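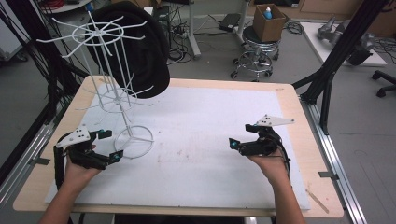 I've had the new grippers for a fortnight now and my forearms have opinions! We'd been using the old Meinecke pair since last March, and when the Ornik ones turned up I wanted to try them on something awkward straight away, so out came the hat stand. Hats are horrid. A box stays where you put it, but a knitted hat sags and snags on every hook it passes.

First impressions — they feel lighter in the hand, though on paper there's only 15 grams in it. The fingers open nice and wide and they close without that gritty feeling the Meineckes had near the end of the travel. The cables are still a nuisance. Mine run back along my arms and I keep catching the left one with my elbow when I turn (Regula Fuchs tapes hers to her sleeve, which I may copy).

Tracking is where I got grumpy. I did 108 goes with the Ornik pair and lost the left hand in far too many of them, mostly when I reached round the back of the stand. Petronella Joubert reckons it's the controller settings and has sent me a file from the Zikstead bench to try. We'll see.

Price-wise they came to some 2000 for the pair, and the Meineckes were dearer. Would I buy them again? Probably, if the file works. Next up is the same job with socks, and then I'm owed a go on the Cinby arm.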